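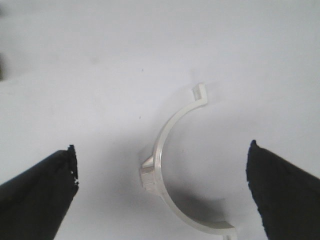
How do you tell whether a half-ring plastic clip is worth keeping once it has come off whatever it was holding?

Look at the two ends and the back of the curve. If the ends are square, the band springs back after a gentle squeeze and there are no pale stress lines where the plastic turns a corner, the clip can go back into service.

Workshop notes: half-ring clips and brackets
Last revised 12/02/2020

Half-ring clips hold pipes, hoses, cable bundles and the collars of small appliances. They cost very little and are generally thrown away when a job is taken apart. A replacement of the right diameter and depth can be hard to find, particularly for older fittings, and a sound clip should be cleaned and stored.

Terms used on this page

Band: the curved strip that does the gripping.
Tab: a short flat flange at the end of the band, turned outward.
Lug: any raised block or wedge moulded on to the outside of the curve. On many fittings it drops into a slot and stops the clip turning.
Mouth: the open side, measured straight across from one end to the other.

Cleaning

Wash the clip in warm water with a few drops of washing-up liquid. Use an old toothbrush along the inside of the curve and a wooden cocktail stick in the corners round the lug. Do not use a knife point. A scratch on the inside of the band is a starting place for a crack.

Grease that will not shift with washing-up liquid can be left to soak for 30 minutes in a fresh bowl of the same. Avoid acetone, nail varnish remover and cellulose thinners. These attack several common plastics, and the damage may not show until the clip is next put under load. Boiling water is also unsuitable, as a thin band can relax and open out.

Pat dry with a cloth and leave on a flat surface overnight before measuring.

Inspection

Work under a strong lamp, on a plain pale surface for dark clips and a dark one for white clips. A hairline crack in white plastic is easy to miss against a white worktop.

Check the corner where the tab meets the band. Most failures start there. Flex the tab with a fingertip, lightly, and watch for a fine line opening.

Check the lug from the side. Rounded or chewed edges mean the clip has been turning in its slot, and it will do so again. A lug with crisp edges is usually sound.

Lay the clip on its edge on a sheet of glass. If it rocks, the band has twisted. A slight twist will pull flat when the screws go in. Anything more will put a sideways load on the tab.

Squeeze the ends together by a few millimetres and release. The mouth should return to its first measurement. A clip that stays closed, or creeps back slowly, has lost its spring and should be discarded.

Measuring

Three sizes are needed: the inside diameter, the depth of the band and the mouth. Calipers are best. Without calipers, trace the inside of the curve on to paper with a sharp pencil and find a drill bit, socket or coin which matches the line.

The inside diameter of a true half-ring can be taken straight across the ends of the curve. A clip that covers more than half the circle has to be measured at its widest point, and the mouth will be smaller than the diameter. Note both. People who order by the mouth alone end up with a clip one size too small.

If the clip has a lug, measure its height and width as well, and write down how far round the curve it sits. Two clips with the same band and different lugs will not interchange.

Smoothing edges

Moulded parts often carry a thin raised line of waste plastic, called flash. Remove it with 400 grit wet-and-dry paper, used wet and wrapped round a flat stick. Two or three strokes are normally enough. Keep the paper off the faces of the lug. Taking even a little from these will loosen the fit.

Do not round the outer corners of a tab for the sake of appearance. A square end beds properly against a flat surface.

Fitting

Offer the clip up dry and check that the lug is fully home before applying any pressure. If the clip has to be forced, something is wrong with the size or with the slot. Dirt in the slot is the usual cause — clear it with a stick and try again.

Where a tab is drilled for a screw, use a pan-head screw with a washer. A countersunk head acts as a wedge and will split a thin tab. Tighten by hand until the washer stops turning, then stop. Power drivers should not be used at any setting.

In cold weather bring the clips indoors for an hour first. Many plastics become brittle in an unheated garage, and a band that flexes easily in September may snap in midwinter.

Storage

Keep clips loose in shallow trays and away from windows. Sunlight makes white plastic yellow and weak. Do not hang them from a tight wire or stack them over a dowel larger than their own diameter, as either will open the band over time.

The trays used here are Teltwood drawer inserts with 10 compartments each, one size to a compartment. A slip of card in each gives the inside diameter, the depth, and the letter L if there is a lug. Odd clips that match nothing else go in the end compartment and are thrown out if they have not been wanted in 4 years.

Repairs

A broken band cannot be glued with any confidence. The joint is in bending whenever the clip is in use, and ordinary superglue is brittle once set. A detached lug can sometimes be put back with a two-part epoxy if both faces are lightly roughened first, but only where the lug locates the clip and carries no load. A broken tab means a new clip.

Anything holding a gas pipe, a hot water pipe or a mains cable should be replaced with a new part of the correct type. Second-hand clips are for garden hose, low-voltage cable and similar light work.

Next page: Worn screw holes in chipboard
Corkemwood Workshop Notes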